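Nisska by Bus and on Foot

6/20/20
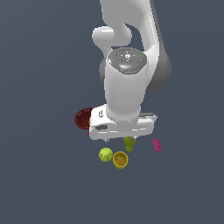

Nisska sits on the inside of a long bend in the Iria River, 30 miles upstream from Flornton, and most maps of the region print its name smaller than that of the rail junction next door. I have lived here since March of last year. Several readers asked for practical notes on the town, so I am putting them in one post.

The elevation at the main square is 807 feet. The east side of town climbs steeply from there and the west side is flat down to the water. This matters when you pick a place to stay. The guesthouses on the east side have the views and cost less, but the last stretch is stairs, and the stairs have no handrail above the school.

Industry comes first in the local economy, then fruit. The cannery and two machine shops are on the river road, and the orchards start right behind them. Plums are the main crop. Cherries are grown on the upper terraces, where the soil drains faster. Power comes from a small dam above the town. Outages happen, mostly in spring when the intake is cleaned, and they run two to three hours.

The bus from Flornton stops at the bridge, at the market and at the hospital. Get off at the market. Tickets are sold on board, cash only, and the driver will not change a large bill. The timetable posted at the bridge is two years old. The one inside Fernandes, the hardware store across from the market, is correct.

The river path is the walk I recommend. It leaves from the south end of the bridge and follows the old towpath to the dam, with a rise of roughly 100 feet spread over the last mile. The surface is gravel, then packed dirt. After rain the dirt section holds water for a day or more. Ka-ming Mok, my neighbor, walks it every morning and reports that the second gate is now kept closed. Lift the latch and shut it behind you.

Food is plain. River trout, dumplings with plum filling, dark bread. Most kitchens close at eight.

I still need to check the footbridge past the dam, which was shut for repairs when I went up. I will add it to the map page once I have been across.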